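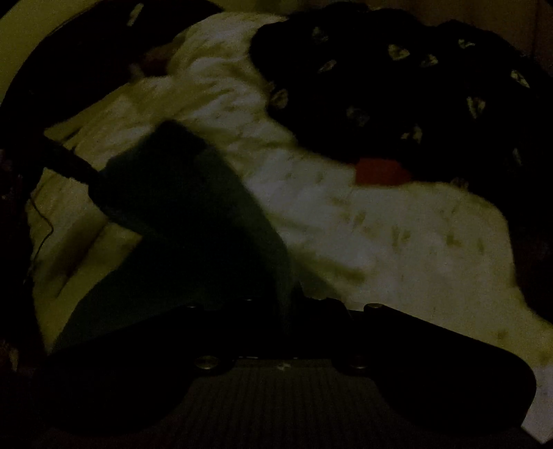 Unpacking a Mixed Load onto the Bed

A mixed load is one where bedding, towels, cables and groceries have traveled together in the same boxes or bags. It usually happens on the last trip of a move, or when a weekend place is opened for the summer in June. The procedure below uses the bed as the sorting surface and ends with the bed free to be made up. It applies to a full or queen bed and takes one person.

What you need

One flat sheet, light in color and plain
One laundry basket
Two open boxes or crates
Twist ties or hook-and-loop cable straps
Paper towels
One shallow tray or baking sheet
Masking tape and a marker

Preparing the surface

Strip the bed down to the mattress protector. Spread the flat sheet loosely over it and let it hang over the sides. It does not need to be tucked in or smoothed out. A white or cream sheet is the best choice for evening work, when dark cables and dark towels are easily lost against dark bedding.

Place the laundry basket at the foot of the bed and the two boxes on the floor on the side nearest the door. The boxes are for cables and kitchen items. Keep the head of the bed clear until the end.

First pass: fabric

Take out the large fabric items first. Blankets go down folded in half, one on top of another, in the corner farthest from you. Towels and smaller cloths go in front of them. Open each piece once and shake it over the sheet. Small items such as remote controls, chargers and spoons are often wrapped in fabric during packing and stay there for months if the fold is never opened.

Check each piece by hand for damp spots. Anything damp goes over a door or a chair back, and anything that smells of food goes into the basket. A dark green towel and a dark patterned blanket can look equally clean in poor light, so rely on touch and smell until there is daylight.

Refold only what is going straight to a shelf. The rest can wait in a loose stack.

Second pass: cables

Lay cables out straight across the sheet before coiling them. Thick cables hold the bends from the box and will spring open if coiled too tightly. Start at the plug end and make loops the width of a dinner plate, following the curve the cable already has. Secure the coil in two places.

Label the coil with masking tape folded over itself to make a flag. Write the device first and the room second. I number the boxes as well – cables are always box 13 in my notes, a habit left over from an earlier move – but any fixed number will do.

Do not leave a cable under the blanket stack. If it is pulled later, the stack comes with it.
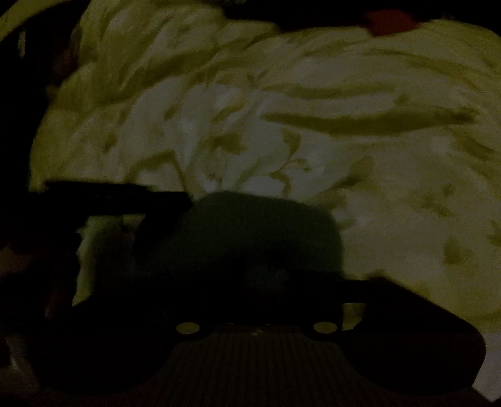

Genivaldo Lacerda

Third pass: produce

Fresh food should be out of the bags before the fabric is put away, even if the kitchen is not ready. Set the shallow tray on a stable surface and place produce there, heaviest items first.

A head of cabbage is the easiest item in the load to deal with. Handle it as follows.

1. Check the outer leaves. Veins and ribs that stand out in a darker green are normal. Soft, wet or slimy areas are not.
2. Pull off any leaf that is torn through or has picked up lint. One or two leaves is usually enough.
3. Wipe the head with a dry paper towel. Do not wash it until it is going to be used.
4. Press the head with both thumbs. It should feel firm and heavy for its size.
5. Put it in a loose plastic bag in the refrigerator drawer. If the refrigerator is not running yet, keep it in the coolest room, off the floor.

Softer produce must not sit under a cabbage. Lift the head off with both hands and check whatever has been next to it for splits and bruises. Bruised items go to the front of the tray for use the same evening.

Clearing the bed

Carry out the tray first, then the kitchen box, then the cables. Shelve the blankets and towels last. Gather the sheet by its four corners, take it outside and shake it. Grit and onion skin collect in the middle. The sheet then goes into the basket with the rest of the wash.

Run a hand along the gap between the mattress and the headboard before making the bed.

Notes

On a twin bed, do the fabric pass and the cable pass separately and clear the surface between them.

If the load includes jars or bottles, unpack those in the kitchen sink and keep them off the bed entirely.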